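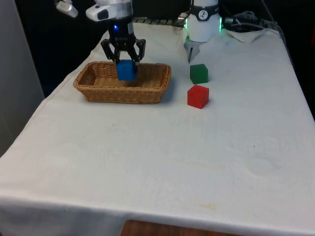

A blue block at the basket, with the red and green ones on the tablecloth. The basket is woven from light brown strands.

BRUNSIDE, May – Brirkico, the small housewares company that has spent years selling people boxes to put other boxes in, today announced the Flenness, a low woven basket meant for toy blocks and very little else. It goes on sale at the company's Brunside shop this month.

The Flenness is rectangular, with rounded corners and a shallow rim that flares out a bit at the top. It has no lid. It has no wheels, no label holder, no hidden compartment and no app. Brirkico's founder, Zohreh Ghaffari, says the lid was the first thing to go.

"We tested a lid," Ghaffari said. "Children put the lid in the basket and the blocks on the floor. Adults put the lid on the basket and the blocks on the lid. After a month of that I asked for the lid to be taken away, and it was, and I've been happier since."

The basket was drawn up by Tharindu Herath, who joined Brirkico from a firm that made bread trays and who admits that the family resemblance is strong. He kept the sides low so that a person kneeling on a rug can see what is already inside and what is still missing, usually the green one. The company made 3 earlier versions. The first was round and wandered. The second was tall, and blocks went into it and were not heard from again until spring. The third was fine, but Herath did not like it.

"You want to be able to drop a block in from a sensible height and have it stay there," Herath said. "I realize that doesn't sound like much for a year's work."

Brirkico tried the Flenness in homes and playrooms over the winter, with 544 families agreeing to keep one in the living room and write down what ended up in it. Blocks did well. So did socks, mail, half a banana and the remote control. The company has decided to call this a success and will print the words "blocks, mostly" on the tag.

Trevor Tunstall, who runs the Brunside shop, expects the basket to sell to grandparents first. He has set one out on a table with a white cloth and a few colored blocks so customers can try it, and reports that grown men have stood there sorting for longer than they would like known.

The first run is 2000 baskets in one color, light brown. A larger size, the Khan, will follow when Herath is satisfied with it, and Brirkico has wisely not given a date. Buyers may take 2 baskets each until the first run is gone. Blocks are sold separately, mainly by other people.

Shops wishing to stock the Flenness should speak to Arif Dissanayake in trade sales, who answers the phone before noon and letters at any time.

About Brirkico
Brirkico makes baskets, trays and boxes for homes with too many things in them. It is based in Brunside and has been asked more than once to tidy its own stockroom.

Search this site
Enter keyword
Go

Related news
Brirkico drops the drawer divider that divided the office
Brunside shop to open earlier, close about the same
Tharindu Herath on corners, and why his are round

Comments

Mawuli Gbeho
Had one of the winter test baskets. Can confirm the banana. Will the Khan hold train track or is it only for blocks again?

rugburn
What was wrong with the third version? I feel sorry for it.

P. in Brunside
I liked the lid.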